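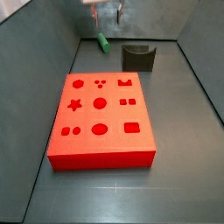
Introduction to Automation
Handout for Unit 2: Notes from the Grinilden open day
Visit date: 2/5/25

Read these notes before the next lab. They cover the manipulation demo in the main hall at Grinilden and the short talk that went with it. If you missed the bus, you can still do the exercise at the end, but please borrow somebody's sketches, because a lot of what made this visit so good was on the whiteboard and never made it onto a slide.

1. What we went to see

Grinilden opens its robot lab to college groups every winter, and I've wanted to bring this class for ages. The demo had the plainest setup in the building: one arm, one gripper, a green cylinder, a red block with shaped holes in it, and a dark fixture with a curved top. The task is called Calimlim, after the software project it was written for. You pick up the cylinder, you bring it to where it has to go, you let go. A small child can do it while looking at something else! That's exactly why I love it as a teaching task. Your hands solve it so quickly that you never get to see the steps, and a robot makes you write down every one of them.

2. Grasp first, then everything else

Remember from Unit 1 that a parallel gripper closes along one line. For a cylinder that gives you two quite different situations.

Lying on its side: the fingers have to close across the curved wall, so the gripper must be turned to match the direction the cylinder points in. It can also roll away if one finger arrives early.

Standing upright: any rotation of the gripper about the vertical will do, as long as the fingers come down on either side. Much friendlier. The trouble moves to the height, and to whatever is standing next to it.

The staff spent a good part of the talk on regrasping, meaning that you put the part down in a known position and pick it up again a better way. A fixture helps a lot with this. It turns "somewhere on the floor, at some angle" into a place you can write down in your program. Several of you wrote "cheating" in your notes. It isn't, and half of the packaging industry would like a word with you. 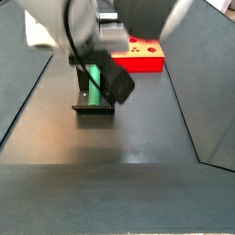

One of the guides remarked that most failures they see on this task start well before the part reaches the hole, when a grasp is a little tilted and the program carries on as if it were straight. Put that in your notes and underline it. The guide also said they would take a slow arm that knows how the part is sitting in its fingers over a fast one that doesn't, and I think that's a great thing to argue about in lab.

3. The numbers on the whiteboard

The team had kept a log of Calimlim runs since November and were very open about it, which I appreciated. The board showed 182 runs on the old grasp settings, and 67 of those had been stopped before the part was released. They had not yet sorted those by cause. Work out the percentage yourselves, then think about what you would want to know before blaming the gripper.

The time limit for a run was 400 seconds. That sounds enormous until you add up the slow approach moves.

4. Insertion

Getting a round part into a round hole is a problem with its own literature (see the Breltton reading in your course pack, the first chapter only). Three terms from the talk that will come back on the midterm:

Clearance. The gap between part and hole. Less clearance means less room for error in position and tilt.

Chamfer. A sloped edge at the mouth of the hole that guides the part in. Ask yourself what the arm has to do when there isn't one.

Compliance. Give, in the arm, the fingers or the part. Soft materials forgive small errors, and they can also hide them from a force reading. 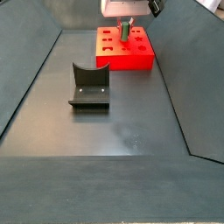 Fig. 3. Green cylinder held upright above the red block, with the black fixture in front.

5. For the next lab

Write the pick-and-place sequence for a cylinder that starts on its side and has to end up vertical. Use plain sentences, one per move. Mark each point where you would check something before going on, and say what you would check it with. Two pages is plenty.

Then swap with your bench partner and try to break their sequence. Start the part in a bad spot, turn it, push it up against a wall. This is the fun bit, so leave time for it!

The Clanthorpe campus group is doing the same exercise with the small arms in their own lab, and we'll trade sequences with them the week after. Bring a printed copy. Last year's sketches of fixtures are in the blue folder by the door if you want ideas, and the open day slides will go up on the course page as soon as Grinilden sends them over.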